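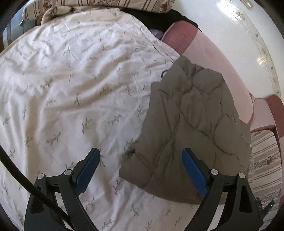
Showing a gripper how to fold a quilted throw: how slow is slow enough?

Posted in Home Robotics > Teaching and demos

Skotent

Hello all, first proper post so be gentle with me. I've been lurking for months and finally took the plunge with one of those hand-held grippers you squeeze yourself, the idea being that you do the job by hand with the gripper, it records what you did, and later on the arm has a go at copying you. I started with socks into a basket (fine!) and then cloths over a rail (mostly fine!) and now I've got ambitious and moved on to bedding.

The task is dead simple on paper. There's a printed sheet with a quilted throw on top of it, and I want the arm to pick the throw up by a corner, bring it over to the opposite corner and let go. That's it, one fold. I've done 20 demos so far and after training on those the arm goes to the right area nearly every time, closes, and comes up with either nothing at all or a great fistful of throw AND sheet together. Then it carries on as if it had done a lovely job and folds thin air.

I'm doing each one quite quickly because I got bored, if I'm truthful, and I've been told elsewhere that I need 500 before it's worth judging. Is that right? My wrist is already complaining. I'd also like to know if I should be starting from the same crumple each time or messing it all up between goes. At the moment I just drop it and crack on.

Other thing, possibly daft: would I be better off driving the arm itself with a controller? A chap at our robot club in Dredau swears by it but his arm only ever stacks cups.

Thanks in advance, and sorry for the essay.

Ekier

Not daft at all, and no need to say sorry, you should see the length of my first post on here!

I'd stop collecting for a bit before you think about 500. If the arm is grabbing two layers, have a look at your own demos first and see how often you grabbed two layers. I did a very similar thing with tea towels last October and was convinced my training was broken, and when I sat down and watched my recordings back I was scooping up the tablecloth in about a third of them and giving it a little shake to get rid of it. You do it without noticing because your hand is clever. The arm learns the scoop and doesn't learn the shake, or it learns the shake and does it at random, which was quite funny the first time.

So, what worked for me:

Come in low and from the side, with the lower fingertip sliding under the edge of the throw and the other one over the top. If you come straight down and pinch, a padded fabric just squashes and you end up pinching whatever is underneath as well.

Stop for a moment before you close. A proper stop, count of 2 in your head. Then close, then another little stop, then lift. It feels ridiculous but those pauses make it much clearer where the grab begins. When I rushed, the arm would begin lifting while it was still closing and the corner slid out every time.

Lift a few inches and wait before carrying it across. If the sheet comes up too, put it all back down and bin that take. Don't fix it halfway through, not yet anyway. Once it can do the clean version you can go back and record some where you deliberately grab both, let go and try again, and keep those in a separate folder so you can leave them out if it all goes wrong.

And yes, mess it up between goes, but not wildly to start with. I turned mine a bit each time and kept the corner I wanted somewhere easy to reach. When that worked I made it harder. If you just drop it you'll probably find it lands much the same way every time (gravity is a creature of habit) and you've got twenty demos of one crumple.

On the controller question, I've done both. Driving the arm is nice because it can't do anything in the recording that the real arm can't reach, whereas with the hand-held one I kept leaning in at angles my poor arm could never manage. But for cloth I found it horribly slow and I couldn't feel when I'd got hold of something. I went back to the hand-held and just stood where the arm stands. Give that a try before you spend any money.

Also, rest your wrist! I do 4 takes and then put the kettle on.

Manole

just get more data mate. mine was rubbish as well and then it wasn't. can't remember how many I did but it was loads

also clean the pads on your fingertips, fluff gets on them and then they don't grip

Skotent

Ekier, that is so helpful, thank you! I've just watched my first ten back and yes, oh dear, I'm pinching straight down in all of them, and there's a shake in at least half. I'm going to scrap the lot and start again coming in from the side. The count is going to drive me up the wall but I'll do it.

Manole, pads wiped, and there was a surprising amount of fluff.

Will report back once I've got a fresh batch. If anybody has a good way of marking takes as bad while you're still holding the gripper I'd love to hear it, because at the moment I'm shouting "no" at the room and then trying to remember which one it was.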